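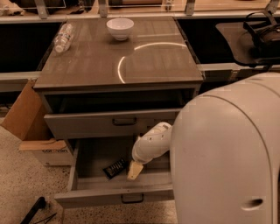
Dealers who tried the early units kept asking Sirkis the same thing – would the new tuner follow a band change without somebody walking out to the feedpoint. It does, and that is the main news today.

Jan 3, 2018 – Sirkis announces the Bralter 84, a remote automatic antenna tuner for HF and 6 meter mobile and base stations. Shipping to dealers now. Orders placed last fall go out first, in the order recieved.

The Bralter 84 mounts at the antenna, not at the radio. One coax run carries both RF and DC power up to the tuner, so no separate control cable is needed for basic operation. Key the radio at low power, wait for the tone to settle, operate. The tuner stores 2,000 settings and goes back to the right one when you return to a frequency. Memories stay put with the power off.

Rated at 1,000 watts PEP on SSB. Derate for digital modes and long key-down use, see the table in the manual. Matches end-fed wires, verticals and mobile whips. A good ground or counterpoise is still needed, as with any tuner of this type. Do not transmit at full power while it is tuning. Amplifier must be in standby until the match is found.

Changes from the older Bralter:

Bigger relays on the high voltage side. Terminal post moved to the end of the case, farther from the mounting bolts. Gasket is now one piece. Drain vent on the bottom – mount it with the vent facing down, please. The old mounting bracket fits, the old bias injector does not. Order the new injector if you are upgrading, it is sold seperately.

An optional control head made by Turunen adds a bypass switch and a tune button for the dash or the desk. Runs over its own four-wire cable. Radios that already send a tune request can be connected with the Feltico interface cable, available for most current models. Check the cable chart before ordering, the plugs look alike and are wired differently.

Owners of the older Bralter can keep using it with the Turunen head. No firmware update needed. Repairs and parts for the older unit continue as before.

Warranty is 2 years, parts and labor. Lightning damage and water damage from a vent mounted facing up are not covered. A marine version with sealed connectors is planned for April. Price on that not set yet.

Spec sheets, the cable chart and review units are available to dealers and club newsletters from the Sirkis sales desk.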